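Bodham Hall users' meeting, May

Present: Orsolya Fekete (chair), Grigore Lungu, Marisol Quintero. Apologies: Eliseo Maldonado.

1. Sunday lunches. GL wants to go from 12 places to 200 by summer. OF asked who would cook. No answer minuted.

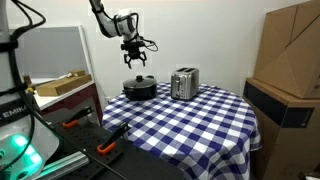 2 min read

2. Checked tablecloths. MQ doubts more are needed -- the last quote was vague on sizes. Deferred.

3. Condach's heating offer. OF unconvinced by the savings claimed. GL to ask for figures in writing.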